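Madigan Dragon Brush Rack: a stand for calligraphy brushes, after a good few months of use
26/09/2019
By the Desk and Ink editor

I have been meaning to write this one up since April, when the rack arrived, but I wanted to live with it for a while first. A brush rack is the kind of thing you can love on the first afternoon and then quietly push to the back of the shelf once you find out it wobbles or sheds varnish or won't take the brush you use most. So I've waited, and I've practiced nearly every evening (well, most evenings), and I think I can give it a fair hearing now.

Some background first, for anybody new to these pages. I came to brush writing late and not very gracefully. For the first two years I kept everything in an old jam jar, bristles up, and dried them that way too, and I ruined at least one very nice goat hair brush before a kind lady at the art supply store told me what I was doing. The water runs down into the ferrule, you see, and sits there, and by and by the glue lets go. Hang them tip down, she said. I went home and hung them from cup hooks under a kitchen shelf, where they dripped gray water on the toaster.

After the cup hooks came the Ninix folding stand, which I reviewed here a while back and still don't hate. It's light and cheap, and it folds flat for class. But it is a plain little thing, and if you lean on the table it walks. I wanted something that could stay out all the time and look as if it belonged to the hobby, and that's how I ended up spending much longer than I should have looking at carved racks.

The Madigan is wood, dark brown with a bit of a gloss on it, and the top bar finishes in a dragon's head. I'll admit the dragon is what sold me. His mouth is open, his mane is all curls, and he looks terribly pleased to be holding up my brushes. The carving is better than I expected for the money. There are fine grooves running along the crossbar, and the turned post underneath has lovely fat rings on it that I catch myself running a thumb over while I'm thinking about the next character. It does collect dust in all those curls, so keep an old soft brush nearby for it. I use one of the casualties from the jam jar days.

Putting it together took me one cup of tea. The instructions were a single sheet with no words on it, and I got the base on backward the first time, but everything came apart again without any fuss. One joint was a touch loose, and a sliver of folded paper tucked in there fixed it. It hasn't moved since.

Now, the hooks. They're small and metal, set along the underside of the bar, and on the whole I like them. A brush with a decent-sized loop goes on and off one-handed, which matters a great deal when the other hand is inky.

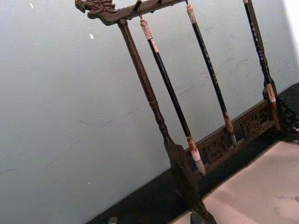

Brushes with a very short or very thick cord are another story. I have an Altex student brush whose loop is so stubby that I had to take it off and tie on a longer piece of thread, and it took me three tries and some language. My longest brush, a big Clitent I bought for banners, is too tall for the rack altogether and has gone back to the kitchen shelf, toaster and all. If you mostly write large, do measure from the loop to the tip before you order.

For middling brushes, though, the height is just right, and there's enough room between them that wet tips don't kiss. I rinse, squeeze gently, shape the point with my fingers, hang the brush up and go to bed. I put a folded cloth underneath on heavy days, and I'd suggest you do the same if your table is one you care about.

Would I buy it again? Yes, I would, and I'd pay a little more for slightly bigger hooks. I've hung brushes on it every week since spring and I still say good morning to the dragon. I give it four out of 5, and the missing point is for that poor Clitent brush leaning by the toaster.

Next time I hope to get to ink stones, if I can ever decide which one to start with.

Last updated: 26 days after first posting, to fix a spelling mistake
Contact the editor | Copyright Desk and Ink, all rights reserved | Back to top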